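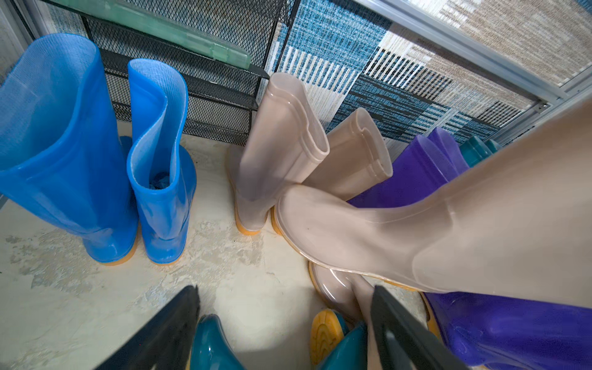 5.2 The hose problem

I had planned to spend this section on grasp quality. Rubber boots are a nasty thing to grab - the shafts fold, the rims curl, and a finger that looks well placed from the wrist view can slide down the outside while the boot stays put. We did see all of that, and I get to it in 5.3. But the failure that cost us the most time, and the one I would most like other groups to watch for, had very little to do with the fingers. It was the cable hose.

Both arms carry their cables in a ribbed conduit that loops over the top of the forearm. Neither our motion planner nor the Praltau policy knows that it exists. The collision model we inherited treats each arm as a chain of rigid links with a bit of padding, and the hose pokes well outside the padding whenever the elbow bends hard. On our earlier tasks (flat things, mostly) this never came up. Boots are tall! A standing boot puts a soft, grippy edge right at the height where the hose swings through.

Of the 855 episodes in the Tumetau set, 19 ended in a protective stop that I traced to the hose. Most were harmless. The hose rubbed on a shaft, the torque estimate at the shoulder climbed, the controller gave up, and we reset. In 2 of them the hose hooked under the rim of a boot and dragged it along until the boot jammed against the side wall. The arm kept pushing for longer than I am comfortable with before the stop kicked in, and one of those left us with a cracked strain relief at the wrist.
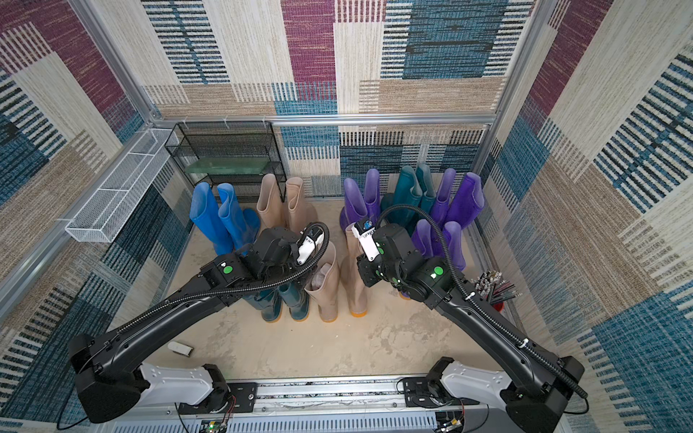

Figure 2. The cell with the boots standing in pairs. The right arm's conduit arcs in front of the teal and purple boots.

The second jam happened on a Thursday while Tadeo Garrido was running the cell and I was at the other desk reading logs, so I heard it before I saw it. He hit the stop button at about the same moment the controller tripped. When we lined up the logs later, the shoulder torque had been rising steadily the whole way through the drag, with no spike anywhere. Our stop logic was tuned to catch spikes. A rigid collision gives you one; a hose pulling on rubber gives you a slow ramp, and the policy reads the ramp as a heavy boot and leans into it.

That last part bothers me more than the hose does. Praltau was trained with torque as an input, and in the demonstrations a rising load during a lift nearly always means the grasp is good and the boot is coming up. So the policy had learned to be encouraged by exactly the signal that should have made it quit. I went back through the other stops looking for the same pattern and found it in most of them, only shorter.

We tried the cheap fix first, which was to tie the hoses down closer to the forearm. It helped with the rubbing, but the wrist lost some of its roll range and the teleoperators complained, fairly, that they could no longer reach a boot lying with its opening toward the wall. We put the slack back. Then we added a fat capsule over each forearm in the collision model, sized to cover the hose at its widest swing. That one worked better than I expected with the boots standing, and worse with the boots down.

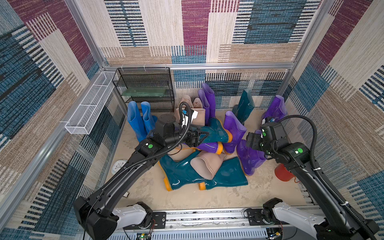

The trouble is that the capsule has to be big enough for the worst case, and in a crowded cell the worst case swallows a lot of free space. The planner started refusing reaches that our operators made all day without touching anything. I ended up with a smaller capsule plus a second stop rule that looks at the slope of the shoulder torque over a sliding window while the gripper is open. An open gripper should carry no load, so any steady climb there is suspicious. With a boot in hand the rule is switched off, and I will admit that leaves a hole - the arm can still hook one boot with the hose while lifting another.

The Plullgate group has suggested modeling the hose as a short chain of spheres driven by the elbow and wrist angles. I like the idea and have not had time to try it. Until then we run the cell at reduced speed whenever boots are standing, and a person stays within reach of the stop button for every autonomous episode, including the boring ones. All of the hose stops are kept in the released data with their own label, and the torque traces are included at full rate.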